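Asmaa Metwally
February 27, 2019

OK, a thread about folding tables, because I have been thinking about folding tables for a week and someone else should have to as well.

Background: we moved to the apartment in Cirniddale with no dining table. The old one was my aunt's and it went back to my aunt. We ate on the couch for a while and I got turmeric on a cushion and that was the end of that.

I looked at real tables first. The one I liked at Lumley was beautiful and would have filled the room right up to the balcony door. You would have had to climb over it to water the plants.

So, folding tables! My mother had them growing up, everyone's mother had them. One came out for cards, two came out for guests, and they lived behind the bedroom door the rest of the year with the ironing board.

I had a snobby idea of them, I admit it. I was picturing the gray ones from school fundraisers, the long ones that bow in the middle when you put the drinks cooler down.

Then I saw the square ones with the marble print and I lost my head a little. Pinkish gray, shiny, with these orange-red veins running all over. And a thin red border! They look like a bakery in 1985. I love them so much.

My sister says they look like lunch meat. My sister has a glass table and spends her life wiping fingerprints off it, so.

Two squares beat one big rectangle, by the way. This is the real point of the thread. Push them together and you have a table for guests. Pull one away and it's a desk, or a place to put the rice while everybody fights over the chicken.
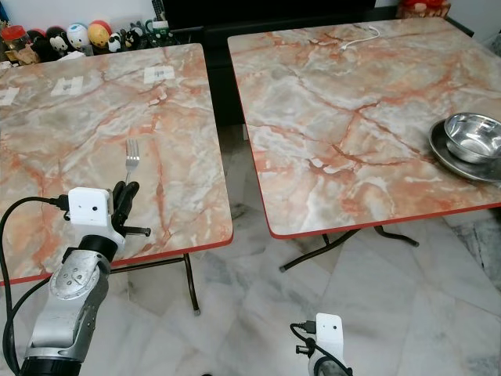 Both tables up, bowl and plate on the right one, and one fork held upright in a black gripper over the front edge of the left.

I like leaving a little gap between them. I know, I know, the bread falls through. But if they touch, every time somebody leans on one, the other one moves and all the tea goes over.

If you do want them touching, look at the edges before you buy. Stand them side by side in the store and crouch down. Mine are a pair, but I saw two at Enriquez with the same print and one stood a bit taller than the other. Your plate would rock all through dinner.

Also open and close the legs yourself before you pay. More than once. The man in the store will do it for you in one smooth move and make it look like nothing. Then you get home and you're sitting on the floor with your foot against the crossbar.

Things I have learned about black metal legs on a white tile floor: they leave marks if you drag them. Lift the table. I say this as somebody who dragged the table.

The marks came off with baking soda and an old toothbrush. My evening did not come back.

People asked about the dishes. They're stainless steel, the plain kind, a bowl and a round plate. I grew up with steel and I have come all the way back around to it. Ceramic is lovely until you have a tile floor, and then you have ceramic everywhere.

Steel on this tabletop is LOUD though. If you set a bowl down fast the neighbors know dinner is ready. I put the bowl on top of its plate when I'm setting up, one trip from the kitchen, and then you only get one clang per person.

Forks on the left table, food on the right, that's the system on a buffet night. Everybody picks up a fork first and then keeps moving. If the forks are next to the rice there's a traffic jam, and my uncle is always at the front of it telling a story.

(Yes, I know about napkins. Napkins go under the forks. I forget the napkins every time.)

Somebody asked about hot pots. I never put one straight on the top. Folded towel, or one of those cork rounds. I don't know what heat would do to the shine and I'm not going to be the one who finds out.

For cleaning, a damp cloth and then a dry one. That's it. I bought the Lovia spray because the bottle was pretty and it left streaks, and on a glossy top you see every streak once the lamp is on. Back to the cloth.

Go easy along the border too. On my mother's old table the edge started lifting at one corner because we all used to pick at it during long dinners. Five kids, one corner. It never stood a chance.

Tablecloth or no tablecloth? I was a tablecloth person for 20 years and now I'm out. I paid for the veins, I want to see the veins — my mother is coming next month with a tablecloth anyway, she has already told me.

Storage: flat against the wall behind the door, tops facing each other, with an old bedsheet between them so they don't scratch. They take up less room than the vacuum.

Not that they've been put away even once. We were going to fold them after every meal, that was the whole plan. One of them has been holding my sewing since the day it arrived.

Next job is chairs. I have two that match, one that doesn't, and a stool from the bathroom. If anyone has folding chairs that don't pinch your fingers, please send me the name of the store and tell me if they come in red.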